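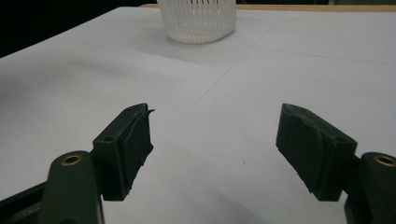 The Cudwood storage and housewares open house takes place every June in Esville, in the long brick building behind the rail yard. I went for the morning session, which starts at 9:30, and stayed until the middle of the afternoon. Admission is free but you need to register at the front desk, where they give you a paper badge and a floor plan. The floor plan was last year's, with two rooms renumbered in pen.

Cudwood makes plastic baskets, bins, drawer trays and dish racks. The Esville plant employs 86 people and runs 2 shifts. Most of what it makes is sold under store labels, so you may own something from there without knowing the name.

The tour begins in the molding hall. Visitors stay behind a yellow line and wear ear protection. Our group watched a basket mold being changed, a slow job with an overhead hoist. Our guide said the plant keeps over 700 molds on racks in the next bay, many of them for products that are no longer sold. Customers sometimes ask for an old size again, and then the mold is cleaned and put back to work.

After molding comes trimming. Small baskets go down a belt and are checked by hand for rough edges along the slots. I was handed a reject and asked to find the fault. I missed it. There was a thin ridge of plastic inside one slot, easy to feel with a fingernail once you knew where to look.

The slots were the subject of the short talk that followed. A slotted basket uses less plastic than a solid one and lets air through, but every opening is a place where the wall can bend. Narrow slots hold small things better. Wide ones are easier to wash. The plant has settled on a few patterns and tries to talk customers out of inventing new ones.

White is still the color they sell most of, according to the guide, and also the hardest to keep clean in production. When the machines change over from a dark color, the first baskets come out gray or streaked and are ground up for reuse. For that reason the white orders are grouped together, and a store that wants a small batch in between has to wait.

The showroom is on the upper floor and was the part I liked best. You are allowed to pick things up. There are sample pantry shelves, a laundry corner and a row of tables for trying out baskets with real contents: clothespins, potatoes, folded dish towels, toy blocks. I spent a while with the towels. The medium basket held them upright in a single row, and the large one let them fall over. I had planned to buy the large one.

Swanson, the company that supplies the wire racks, had 3 tables at the far end. Their pull-out frames for lower cabinets run smoothly, but they need screws into the cabinet floor, so they are no use to me in a rental. A Cumside stand across from them had labels and clip-on tags. The tags fit the slots on the Cudwood baskets only if you push them in at an angle - worth trying in the showroom before you pay for a pack.

Lunch was sandwiches and coffee in the cafeteria, cash only. The line was long at noon and gone by 12:30.

The seconds shop is open to visitors after lunch. Prices are low and everything is final sale. I took two medium baskets and a drawer tray with a scratch on the underside. Bring your own bags, and park on the street side if you can. The rear lot is gravel and gets blocked when the trucks load.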